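Notebook – drawer task, planner and perception
Tuesday, February 3, 2026

Picked up where the November branch left off. Rebased Trorari onto current Clidura main. Two conflicts, both in the grasp scoring config. Kept the Clidura side for both.

Main problem is still the drawer pull. Handle detector gives a good bar axis but the segment runs too long at one end and takes in the flange. Grasp candidates then cluster at the flange, where the fingers can't close properly. Added a trim step: fit the bar, drop points whose local radius exceeds the median by more than 25 percent, refit. Reran on the saved Montoya logs, 127 pulls. Flange grasps went from 3 in the top-ranked set to none. Runtime change not measurable.

Second item, the articulation estimate. The prior assumed the drawer slides parallel to the counter edge. That is wrong whenever the organizer sits at an angle, so I took the axis from the drawer side walls instead and kept the counter edge as a fallback only. 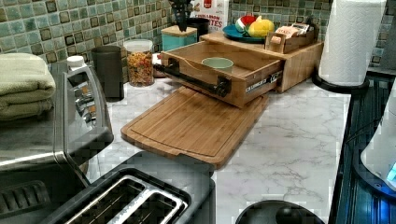 Fallback still fires too often when the drawer is nearly closed – not enough side wall visible to fit a plane. Tried lowering the inlier threshold; it started fitting to the edge of the cutting board. Reverted. Better option is probably to commit to the fallback for the first 2 cm of travel, then re-estimate and blend. Needs a change in the Ratora controller interface, which currently takes the axis once at the start of the motion and ignores updates.

Collision map: black surfaces on the counter still come back with holes in depth. Planner treats the holes as free space. Set unknown to occupied inside the arm's swept volume. Planning time went up to around twice what it was, acceptable for now.

Open:
– axis update message for Ratora, versioned so old logs still replay
– unit test for the trim step with a bar that has only one flange visible
– check whether the bowl in the drawer should be attached to the drawer link during the pull or left as a separate object. At present it is left separate and the map shows it twice after motion

Config is committed on the trim branch, not merged.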